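Zustis Close Views

Data card and notes for the close-view split

Summary

Zustis Close Views is a set of still images and short depth clips used to train a small model that answers one question before a robot reaches for a container: is there enough in this view to plan a grasp, or should the head move first? The set goes with the Inilier code. Tumaini Laizer maintains both.

The method is simple. A lot of failed bin grasps in our earlier work began with a view in which the container filled most of the image. The pose estimator returned a pose anyway, usually with high confidence, and the planner trusted it. We now run a view check first. If the check says no, the head pans or the base backs up, and the pose estimator only runs on the next view.

What is in the set

The split has 400 views. Of these, 300 are for training and 100 are held out for testing. No container appears in both parts. There are 11 container types, mostly molded plastic bins and crates, plus a few cardboard boxes.

Each view has:
- one color still from head height or lower
- a label, either "plan" or "move"
- if the label is "move", a suggested direction (back, left, right, up, down)
- a surface note in free text, such as "dark mat on pale floor"
- a free-text note on which parts of the container show

Depth clips are included where the sensor returned usable depth. Glossy plastic often leaves holes in the depth map. We did not fill them.

How views were labeled

Two people labeled every view separately, without seeing each other's answers. The rule for "plan" is that at least two corners of the top opening can be marked, or one corner and a full handle. Anything else is "move". Where the two labels differed, the pair looked at the view together and settled it. If they could not settle it, the view was dropped.

The direction label is less reliable than the plan/move label. For a view that is mostly one wall, "back" is nearly always right, but "up" would often work too. Score it loosely. Our script accepts any direction in the allowed list for that view.

Results

The view check is a small image classifier with a frozen backbone and one trained layer. We compared it with two baselines: the pose estimator's own confidence, and a threshold on how much of the image the container mask covers.

Confidence was the weakest of the three. It stayed high on views with long straight edges, where the estimator took a lower ledge for the top rim. The mask threshold did better but rejected many good views of large crates. The trained check handled both cases better. It still makes mistakes on open cardboard flaps, which it tends to accept when it should not.

Full tables and seeds are in the results folder of the Inilier repository. Run the evaluation script with the default settings to reproduce them.

Known limits

- Indoor views only, under ceiling lights.
- Few clear or white containers. Expect worse results on those.
- The surface note was written by hand and the wording is not consistent. "Mat" and "carpet" are used for the same kind of surface in places.
- Labels assume a two-handed lift from the top rim. For a one-handed pinch grasp or a suction cup, many "move" views would be fine, and you should relabel.

Using the set

The loader reads the label file and returns the still, the label and the notes. Pass the depth flag if you want the clips as well. Views without depth return an empty field, so check for that before batching.

Please keep the test part out of training, including any pretraining on the unlabeled stills.

Changes

February: direction labels changed from a single value to a list. Duplicate views removed from the training part. Old label files will not load with the new script.

Questions and label corrections go to the issue tracker. Include the view name and the label you think it should have.

Sample view

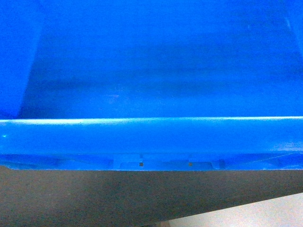
Blue bin on a dark surface, lower side wall and base. Label: move. Direction: back, up.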